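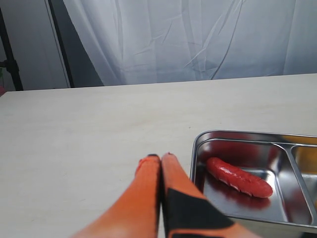

Page 219

Chapter 12

The Clear Surface

Few pieces of household advice are repeated as confidently as the instruction to keep your surfaces clear. It turns up in cookery manuals, in school domestic science notes, in the leaflets that come with new kitchens and in a great many books about tidying. It is usually given as if the benefits were plain to anyone with eyes. A pale table with a steel tray on it looks calm and clean, and the reader is expected to take the look as proof of the rest.

This chapter asks how much of the rest holds up. We shall be dealing with two ordinary objects, the work table and the tray, and with the claims made for them. Some of those claims are sound. Several have been copied from one book to the next for so long that the original reason has dropped out, and at least one seems never to have had a reason at all.

Begin with the word "clear". In Chapter 11 we met the householder's survey carried out in Kastdale, in which people were asked to keep a diary of what stood on their kitchen table at six in the evening. The survey collected 2,031 diary entries. Readers who have seen it quoted elsewhere may have come across the larger figure of 2,174, which includes entries later set aside for being blank or unreadable. The difference matters more than it might appear. A blank entry could mean an empty table, or it could mean that the person forgot to fill in the diary, and the first published summary counted every blank as a clear table. Much of the cheerful talk about Kastdale's tidy kitchens rests on that choice.

Rakiya Aliyu, who went back over the diaries, found a further difficulty. People did not agree on what counted. One household wrote "clear" and then listed a fruit bowl, a lamp and the post. Another wrote "cluttered" on account of a single cup. "We had measured how people felt about their tables," she wrote, "and reported it as though we had looked at the tables." Her remark should be kept in mind whenever a tidying scheme is said to have worked.

12.1 What a tray is supposed to do

The usual case for the tray runs as follows. Loose things spread. Put a tray down and the things will gather in it, the rest of the table will stay free, and the whole lot can be lifted away in one go when the table is needed for something else. Writers on the subject tend to prefer stainless steel with a raised rim, on the grounds that it wipes down easily and stops small items rolling off.

The point about the rim can be granted. A raised edge does hold back a rolling pea or a small spill, and a flat board does not. The point about lifting is weaker. A tray can be lifted in one go only if it is not overloaded, and a tray that has become the home for loose things is seldom light for long. Bülent Canpolat's notes on the Fenovar canteen describe trays that were bought to be carried and then stayed where they were put, with the cleaning done round them.

The claim about wiping needs more care. Polished steel is easy to wipe. It also reflects whatever is near it, so that grey, white or reddish patches on its surface may be nothing more than the colours of the room. A smear can hide among them. The matte, pale table beside it is less flattering and often more useful, for a tiny dark speck shows up on it at once. If the aim is to know whether a surface is clean, shine is a poor guide.

12.2 Before you read on

Choose a table you use every day. Write down what you believe is on it, without going to look. Then go and look, and write a second list. Keep both, as you will need them for the work in section 12.4.

Do not tidy anything in between. Students nearly always do, and it spoils the comparison.

The next section takes up the matter of placing: whether a tray belongs in the middle of a table, where the older manuals put it, or to one side, as the Hadeo handbook recommends. Both give firm instructions. Neither says how it reached them.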